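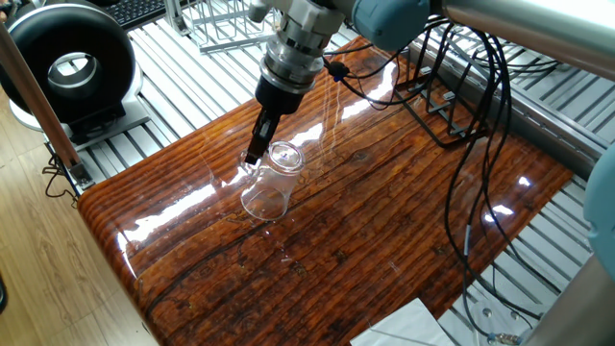 *The arm at the rim of a clear cup on the glossy table.*

**Perception update: clear plastic and shiny wood**

Most of the software work in October went into one problem, finding transparent cups on the lacquered table. The old detector was built on depth data, and clear plastic gives it very little to work with. The depth sensor looks through the wall of the cup and returns the height of the wood, or it returns nothing. On a matte surface we could get by. On a polished slab that throws back long streaks of light, the detector kept placing cups where there was only glare.

The new version of Trodis, our perception package, no longer asks for a full 3D shape before it plans a grasp. It looks for the rim first. A rim shows up in a color picture as a thin closed curve, even when the rest of the cup takes on the color of the table. Trodis fits an ellipse to that curve, works out which way the opening faces, and passes a single pose to the planner. If the fit is poor, it asks for a second view from a different wrist angle and tries again. After 2 failed views it gives up on that object and moves to the next one.

Glare is handled by a separate mask. With the table clear, the system stores a reference picture under the current lights, and bright areas in that picture get a lower weight during the rim search. The mask has to be made again whenever the lights change. For now that is a manual step, and it is easy to forget. If you see the arm reaching for empty table, run the mask tool before you file a bug.

On the planning side, Eninia has a new grasp type for cups lying on their side. The fingers come down at an angle and close on the rim, one inside and one outside. The approach slows down over the last 80 millimeters, and the controller stops at light contact before it closes. Closing force is capped at 5 newtons in the default settings. Thin cups fold easily, so please leave the cap alone unless you are working with something stiffer.

The cable keep-out zone is now part of the planning scene too. Earlier builds treated the cables as free space and sometimes planned a wrist turn straight through them. The zone is a simple box drawn by hand in the setup file. It is larger than it needs to be, and it blocks a few poses on that side of the table that would be safe. We plan to shrink it once the cable runs are final.

Known issues: stacked cups are still read as one object. A cup with its base toward the sensor often gets no rim fit at all. Second views add up to 80 seconds to a long run.

Both changes are in the main branch. Configs written for the old detector will load, but the depth threshold setting is ignored and prints a warning. Next up is the same rim search for bowls.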